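Laborbuch Handhabung, Arbeitsplatz 2
Eintrag vom 19. September 2019
Bearbeitung: Karlijn Hendriks

Betreff: Beschaffungsplanung Greiffinger und Zubehör für das kommende Haushaltsjahr

Der Bedarf an Ersatzfingern wurde anhand der Entnahmeliste neu ermittelt. Seit Januar sind 11 Fingerpaare ausgegeben worden, im Bestand befinden sich noch 7. Bei unveränderter Auslastung ist eine Nachbestellung vor Jahresende erforderlich. Die Aufgaben mit textilen Objekten werden im Haushaltsantrag gesondert geführt, da hierfür die Kostenstelle Tustell vorgesehen ist.

Als Referenzobjekt für biegeschlaffe Teile bleibt die schwarze Werkzeugrolle mit orangefarbener Einfassung festgelegt. Gegriffen wird an der eingefassten Kante, die Werkzeuge verbleiben in den Fächern. Ein zweites, baugleiches Exemplar ist in die Bestellung aufzunehmen.

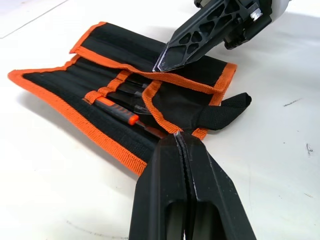

Angebotslage

Bodton: Angebot über 40 Fingerpaare liegt schriftlich vor, Preisbindung bis Ende des Quartals. Lieferung in einer Charge.
Figueroa: Teillieferungen möglich, Stückpreis höher. Die Angabe zur Härte der Innenflächen fehlt und wurde per E-Mail nachgefordert.
Grisdale: nur Komplettgreifer, keine Einzelfinger. Wird für diese Position nicht weiter verfolgt — für den zweiten Arbeitsplatz jedoch vormerken.

Vorläufige Bewertung

Nach derzeitigem Stand wird Bodton bevorzugt. Vor der Freigabe ist zu klären, ob die Befestigungsschrauben im Lieferumfang enthalten sind; im Angebot sind sie nicht aufgeführt. Eine Wartungspauschale wird nicht beantragt, der Fingerwechsel erfolgt weiterhin im Haus.

Offene Punkte

Rückmeldung Figueroa abwarten.
Zweite Werkzeugrolle und neue Tischauflage unter Verbrauchsmaterial anmelden.
Mindestbestand in der Lagerliste eintragen — Wert noch mit der Werkstatt abzustimmen.
Antragsentwurf an die Verwaltung, K. H.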